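Handheld gripper pairs for demonstration work – opinions wanted
Hardware and Kits > Data capture

plolness_dave
We have a quote in for two pairs of handheld grippers and I'd like views before I sign. Black plastic fingers, blue pads on the inner faces, GenRobot.AI printed on the side. The task is moving mixed fruit in and out of a shallow tray with both hands. Stills from the gripper camera:

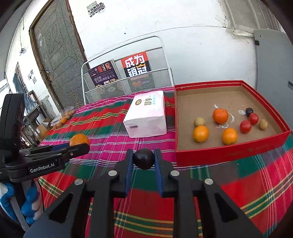
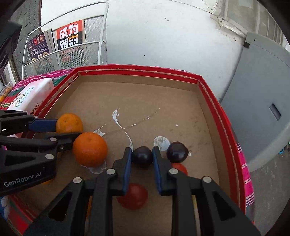

My main concern is the pads. Our fruit runs from small plums up to large oranges and I don't want to change fingers between items. The other option is the Nornon kit, which is cheaper but comes with one hand only. Delivery is 90 days on either.

trondlow_bench
Pads are a consumable. Ask for the price of spares and whether they are glued or clipped. On our Yurt set they were glued and replacing one took most of a morning.

Britt-Marie Rustad
I would look at the view before the pads. A wide lens bends straight edges near the border, so you need a proper calibration file for each unit. Ask for it in writing. A generic one for the model is no use if you want to measure anything.

plolness_dave
Sales say calibration is per unit. I haven't seen a file yet.

k_orrin
Disagree with Britt-Marie on priority. If you train on raw images and never undistort, calibration matters very little. Timing between left and right matters far more. Two hands with a drifting clock give you data you can't use.

Britt-Marie Rustad
That holds for image-only training. If he wants hand poses he needs both, and the poses depend on the lens model. We threw away 214 recordings over a bad file, so I'm not neutral on this.

k_orrin
Fair, for poses. He hasn't said he wants them.

plolness_dave
I do want poses. Should have put that in the first post.

trondlow_bench
Then ask for a raw sample with both hands in it, timestamps included, and check it yourself. Don't accept a processed one. I'd still get the price of the pads – you will be buying them either way.

plolness_dave
Sample requested. Order is on hold until September.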